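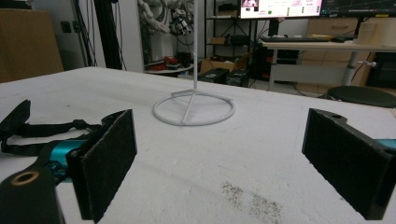 ¿Qué contiene el conjunto de datos Flimitz?

Anuncios, filtraciones y fechas de salida de teléfonos móviles, emparejados de forma que se pueda comprobar cuánto se adelantó cada filtración y qué datos del modelo acertó.

Flimitz: filtraciones y lanzamientos de teléfonos
Ficha de datos
Última revisión: 17/12/24

Resumen

El conjunto reúne 1.727 registros. Cada uno enlaza una noticia previa al lanzamiento (rumor, invitación de prensa, certificación, ficha de tienda publicada antes de tiempo) con el modelo que finalmente llegó al mercado, si llegó. Los textos están en español y en inglés. La mayor parte corresponde a gama media, que es donde las marcas renuevan el catálogo con más frecuencia y donde los nombres comerciales cambian más de un país a otro.

Flimitz nació como hoja de cálculo interna del boletín Skenden y se publica ahora en un formato estable. La hoja original sigue existiendo, pero ya no se actualiza.

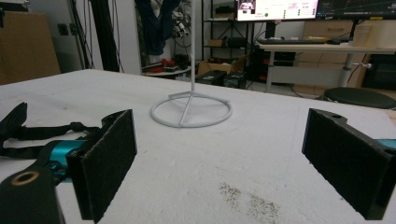

Figura 1. Mesa blanca con almohadillas negras a ambos lados.

Archivos

registros.csv: tabla principal, una fila por noticia.
modelos.csv: una fila por teléfono, con nombre comercial, nombre interno y variantes regionales.
fuentes.csv: lista de medios, tiendas y bases de certificación consultadas.
colores.csv: equivalencias entre el color anunciado y el color normalizado.
cambios.txt: historial de correcciones.

Todos los archivos usan UTF-8 y coma como separador. Las celdas vacías significan que el dato no se conoce. El valor "ninguno" significa que se buscó y no existe, por ejemplo cuando un modelo no tiene ranura de tarjeta. Conviene no mezclar los dos casos al importar; algunas bibliotecas los convierten en lo mismo.

Campos de registros.csv

id_registro: identificador único. No se reutiliza aunque el registro se retire.
id_modelo: enlace con modelos.csv. Vacío si la noticia no se pudo asociar a ningún teléfono.
tipo: rumor, invitación, certificación, ficha de tienda o nota oficial.
fecha_noticia: fecha de la primera publicación localizada.
fecha_lanzamiento: fecha de presentación en el país indicado.
país: país al que se refiere la noticia, que puede no coincidir con el del medio.
precisión: fecha exacta, semana, mes o trimestre, según lo que dijera el texto.
atributos: características mencionadas (pantalla, batería, cámara, memoria, color, precio).
acierto: total, parcial, nulo o pendiente. 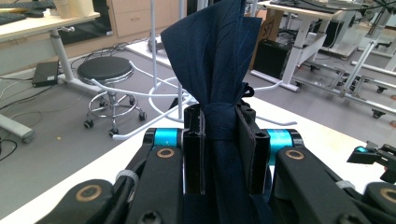

El campo acierto se asigna comparando los atributos con la ficha definitiva del fabricante en el mismo país. Una filtración que menciona cuatro características y acierta tres se marca como parcial, igual que una que acierta solo una. Quien necesite más detalle puede recalcularlo a partir de atributos y modelos.csv. El precio se considera acertado si coincide con el de salida, sin contar ofertas de reserva ni descuentos de operador.

Recogida

Las noticias proceden de 25 fuentes. Se revisaron a mano, sin descarga automática, salvo las fichas de tienda, que se guardaron con un script propio incluido en la carpeta herramientas. Cuando varios medios repiten el mismo rumor se conserva únicamente el más antiguo y los demás quedan en el campo repeticiones. En el caso de Kazmi, que reúne notas de tiendas de varios países, se toma la fecha de la tienda y no la del agregador.

Un registro pasa a pendiente mientras no haya presentación. Transcurridos 30 días desde la fecha anunciada sin noticias del modelo, se marca como nulo. Si el teléfono aparece después, el registro se corrige y el cambio se anota en cambios.txt. En agosto se rehízo toda la serie con esta regla, así que los resultados calculados con versiones anteriores no son comparables.

Normalización de colores 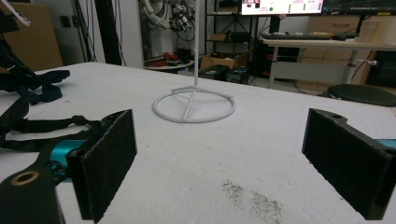
Los fabricantes bautizan los acabados con nombres que dicen poco, y un mismo tono puede venderse con tres denominaciones distintas según el mercado. La tabla colores.csv los reduce a un color base y un acabado (mate, satinado o brillante). El metal de la foto, detrás de la almohadilla izquierda, se anotaría como "verde azulado, brillante", tuviera el nombre comercial que tuviera. Los degradados llevan dos colores base separados por una barra. Los acabados transparentes no están bien resueltos y por ahora se agrupan en "otros".

Limitaciones conocidas

Hay casi 200 registros sin país. Suelen ser rumores que hablan de un lanzamiento global sin precisar más, y no deberían usarse para calcular retrasos entre mercados.

Las marcas que envían invitaciones a la prensa están mejor cubiertas que las que publican directamente en su tienda. La serie Zurnham, además, cambió de nombre interno a mitad de ciclo y puede tener modelos duplicados; los casos dudosos llevan una marca en la columna revisar.

No se recogen tabletas, relojes ni auriculares, aunque se presenten en el mismo acto.

Uso y correcciones

Se puede copiar y modificar citando Flimitz y la fecha de revisión. Los textos completos de las noticias no se distribuyen, solo el enlace y los campos extraídos. Para corregir una fila, indíquese el id_registro, el campo afectado y una fuente que se pueda consultar. Las correcciones aceptadas entran en la siguiente revisión.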